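# Simside Tabletop Pack: a gallery, with grumbling

December 4, 2023
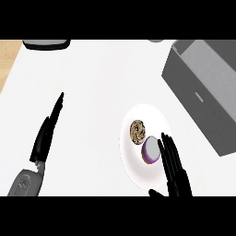
Simside sells ready-made simulated kitchens and tabletops for people who train two-armed robots and don't want to build the furniture themselves. The Tabletop Pack is their middle offering, at $666 for a one-seat license, and I paid for it out of my own lab budget in August after sitting through a sales call that used the word "realistic" more than I would have liked. The pitch is that you drive the arms yourself in simulation, record the runs, and train on them before your real hardware ever moves. Fine. I have heard that pitch before, from Sturkley among others, and I own the dead license to prove it. What I look at first in any of these packs is contact between fingers and food, so the onion slice on the plate is the bit I care about: long black fingertips right up alongside it, a cookie for a neighbor, and a raised rim to get over. It's a decent test. A flat slice on a flat plate gives a gripper very little to hold, and a sim that cheats will let you pinch it anyway.

## What the brochure says and what I'd say back

**"Lifelike food assets."** The cookie I'll give them. It has specks and swirls and I knew what it was right away. The onion has its purple ring and pale middle, and that's enough to train a detector on. Looks are the easy part, though. I'd pay more for a food item that bends, tears, or sticks a little to the plate, and the pack has none of those. Every item is a rigid body. A slice of onion that behaves like a poker chip will teach your robot about poker chips.

**"Rich, cluttered scenes."** Compare that with all the bare white tabletop between the left gripper and the plate. You can add clutter by hand in the scene editor, and I did, but the default layouts are roomy and I suspect that flatters the success rates in the sales deck. Our bench in Zaturton has never once had that much open space on it.

**"Full storage interaction."** The gray unit has a slot for a handle and an open top, so you can set up put-away tasks. In my copy the handle worked from straight on and got fussy when the unit was turned at an angle. Support told me to widen the contact margin. That got the drawer moving and also let the fingers grip it from a small distance away, which I would call cheating.

**"Production-grade lighting."** Soft, even, and polite. There are faint shadows under things and no strong ones anywhere in the default setup. Anyone who has run a vision policy next to a west-facing window knows how far that gets you. There is a lighting randomizer, but it's sold separately as part of the Pro tier, and the Pro tier is $2420. I didn't buy it.

**"Dexterous hands included."** Yes, both arms come with them, and the fingers are long and thin enough to get down beside something low on a plate. I have no complaint about the model itself. The finger controls are where I lost most of an afternoon. The stock mapping moves the fingers as a group, and splitting them out means editing a config file that the manual mentions once, in an appendix.

## Setup, briefly

Installation took me 60 minutes, most of it waiting on a download. The pack has 8 tabletop layouts, and two of them are the same layout with the furniture swapped left to right. I think it's cheeky to list those separately. Recording is simple and the files open without fuss. The replay viewer crashed on me when I scrubbed backward too fast, and the fix in the September update didn't fix it on my machine.

## Against the other one

Flanagan has a similar kit and I ran it for a while last year. Flanagan's objects look worse and its contact is better. If you mostly need pictures for training a vision model, Simside is the nicer of the two. If you want grasps that survive the trip to a real arm, I would still lean toward Flanagan, ugly cups and all. I haven't run the two side by side on the same task, so take that as the opinion of one annoyed user and ask both companies for a trial. Simside will say the trial is only for teams. Ask again.

## Would I renew?

Not at this price, and not with the lighting tools held back for the tier above. I'll keep using the seat until it runs out, mainly for the plate tasks, and I've sent support a list of the drawer problems. If they answer with something better than "widen the margin" I'll put a note on this page.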